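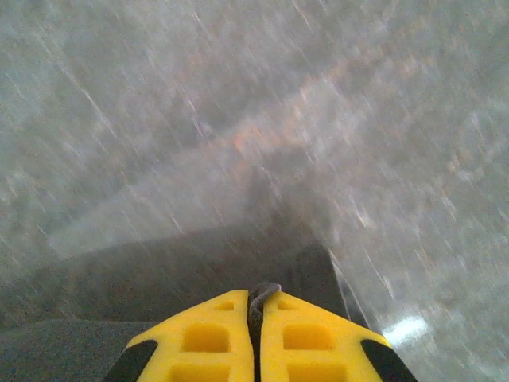 TEXTILES & CLOTHING CARE, unit 4 handout
Fibers, finishes, and how to look after them
M. Barbier

Read before the September lab. Bring one garment you own with the care label still in it. No label, no lab credit, sorry, same as every year.

1. Where we left off

Fiber -> yarn -> fabric -> finish. Four stages. Most care problems come from mixing them up. "Cotton" is a fiber. "Denim" is a fabric. "Wrinkle-resistant" is a finish. A label tells you the fiber, sometimes hints at the finish, says nothing on the yarn.

Cellulose fibers: cotton, linen, viscose. Take water well. Cotton and linen are stronger wet than dry, viscose is weaker wet (this was the question most of you missed on the quiz).

Protein fibers: wool, silk. Scales on wool = felting. Heat + water + movement, you need movement, hot water by itself won't do much felting. Silk has no scales but hates chlorine bleach. So does wool. Write that down somewhere.

Synthetics: polyester, nylon, acrylic. Soften with heat. That's how permanent pleats get made and also how people ruin them. Oil stains hold on tight.

2. Shrinkage, the two kinds

Relaxation shrinkage. Fabric gets stretched on the loom and in finishing, first wash lets it go back. Mostly over after a wash or two.

Progressive shrinkage. Keeps going every wash. Wool mainly, and viscose if it's treated badly.

Worked number, same one as on the board. Sample marked at 200 mm along the warp before washing. After washing, 84 percent of that is left, so 168 mm. Shrinkage = (200 - 168) / 200 = 16 percent. Way too much for anything you'd sell. Always divide by the ORIGINAL length. Every year half the class divides by the new one and gets 19, which is wrong.

Measure flat, no tension, after the sample has dried and sat in the room overnight. Three places across, take the average.

3. Dark colors

Why browns, navies and blacks look tired so fast. Two seperate things going on:

- Dye loss. Loose dye left on the surface comes off in the first washes. It's what turns the white socks gray.
- Surface fuzz. Broken fiber ends stick up and scatter light, color looks paler even though the dye is still in there. Turning the garment inside out helps with this one.

Bring something dark if you have it. We'll rub it with a dry white cloth and then a damp one and compare (crocking test). Damp is nearly always worse.

Lay the garment out flat before you start and pull the fabric smooth, rubbing over a fold gives you a streak and a useless result.
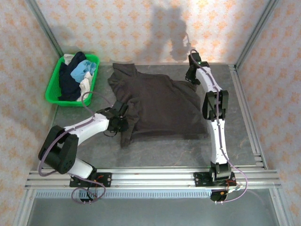
4. Reading the label

Five basic symbols, always the same order in the systems we're using:

Washtub - washing. Dots or a number for temperature. Bars underneath mean gentler action, two bars gentler than one.
Triangle - bleach. Two slanted lines inside = non-chlorine only.
Square - drying. Circle inside the square is tumble dry. A line across the middle is dry flat.
Iron - dots again, more dots more heat.
Circle - professional cleaning. The letter is for the cleaner, not for you.

X through any of them = don't.

The label gives the harshest treatment the maker thinks is safe. Gentler is allowed! You don't have to wash at the top temperature.

5. Blends

Care for a blend follows the fussiest fiber in it. Our Estedier sample is 38 percent wool, the rest acrylic, so treat as wool. The Totarer swatch is cotton with polyester, wash as cotton but iron as polyester. Put the iron on low and work up, you can't un-melt it.

Trims count too. Linings, fusible interfacing, glued badges. A jacket that bubbles at the front after washing usually had its interfacing let go, outer fabric is fine.

6. For the lab

- your garment, label in
- ruler in mm, not inches
- white cotton cloth, two pieces
- fabric marker that wont wash out
- the Hudetura swatch card from last time, I'm not handing out more

Write-up is one page. Fiber content, label symbols in words, crocking result dry and damp, and whether you agree with the label. Give a reason from section 1 or 3. "It seemed fine" isn't a reason.

Next unit: stain chemistry. Read the chapter on enzymes, skip the part on dry cleaning solvents, we get to it later.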